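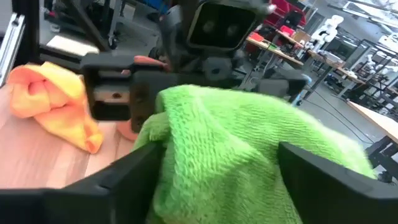 **Trefor Voyle** replied:

I'd get the water tested before you spend a penny. The number on the supplier's website is an average for the whole zone, and Prestham is fed from two sides depending on the time of year. A strip test costs next to nothing. If it comes back hard you can start thinking about a softener. If it doesn't, your kettle problem is something else.

### limeyladle

Thanks Trefor. I did a strip on 3/2/19 and it went to the last colour on the card, so it's hard whichever side it comes from. We moved in last January and the kettle furs up in a fortnight. The shower head is worse. Towels and cloths come off the line stiff as well, even on a 60 degree wash, though my wife says that's me putting too much powder in.

Two quotes so far:

- Drarnik twin cylinder, block salt, supplied and fitted by Cuditz: £711
- Dimitriou single cylinder, tablet salt, supply only: £454

The second one needs a plumber on top. There's room under the sink if I move the bin.

### Pascual Echeverría

Cuditz fitted ours. The job was tidy and they left a separate hard water tap for drinking, which you should insist on whoever you use. It took them a morning. My only complaint is that they wanted £139 for the first service and all the man did was look at it and wipe the lid.

On single against twin, the single regenerates at night and you get hard water while it does. If you all sleep through, you won't notice. My brother works nights and he did notice.

### nettlebed_jim

I'll be the one to disagree. I had a softener for six years and took it out when we redid the kitchen. The salt is heavy, it's awkward to get in if your back is bad, and the shower never feels as if the soap has come off. We now descale the kettle with citric acid once a week and soak the shower head in vinegar once a month. You can buy a lot of citric acid for seven hundred quid.

### Trefor Voyle

That deals with the bits you can see, Jim. It does nothing for the heat exchanger in a combi boiler or the inside of the washing machine. I've had a plate exchanger out that was blocked nearly solid.

### nettlebed_jim

I've got a scale reducer on the boiler feed. It was in already when we bought the house.

### Trefor Voyle

Magnetic or the phosphate sort? The phosphate ones do a job if you change the cartridge. I've never seen any difference with a magnetic one.

### nettlebed_jim

Phosphate. Changed every January. So that's the boiler covered and I still don't need to carry salt.

### limeyladle

Didn't know about the phosphate ones. What do the cartridges cost?

I should have said we're on a combi, nine years old. The hot tap in the kitchen is a lot slower than the cold. Could that be scale?

The plastic chopping board goes chalky as well unless I dry it straight away. I've got into the habit of standing it up on the table with a cloth nearby.

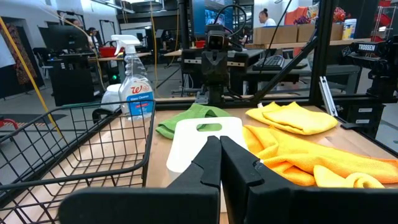
### Pascual Echeverría

Slow hot tap could be scale in the exchanger, or it could be the inlet filter. Check the filter first, it's a five minute job with the water off. Compare the bathroom hot tap too. If that one is fine then look at the kitchen tap itself, they often have a little mesh in the tail.

Cartridges depend on the make. Mine was the price of a takeaway, before we went for the softener.

### hob_and_kettle

Can I ask about drinking it? We have a baby due and the midwife said not to use softened water for feeds. Is that right or is it an old wives' tale?

### Trefor Voyle

She's right. Softening puts sodium in, so you keep one unsoftened tap for drinking and for making up feeds. Pascual has already mentioned the separate tap. Don't let anybody fit one without it.

### nettlebed_jim

And that's another hole in the worktop.

### Pascual Echeverría

Ours didn't need a hole. They put in a three way mixer, with the hard supply on its own little lever. It did cost more than the plain tap.

### limeyladle

Filter checked. There was a fair bit of grit in it and the hot tap is better, but still not as good as the cold. Bathroom hot is slow too, so I suppose that points at the exchanger.

I've asked Cuditz whether the £711 includes the drinking tap. It isn't on the sheet. I've also asked a heating engineer for a price on cleaning the exchanger, as I don't want to put soft water through a boiler that's already half blocked and then blame the softener.

Jim, could you send me the make of your scale reducer? If the engineer says the boiler hasn't got long left I may do that for now and leave the rest until we replace it.

### nettlebed_jim

Will look tonight. It's behind the hoover.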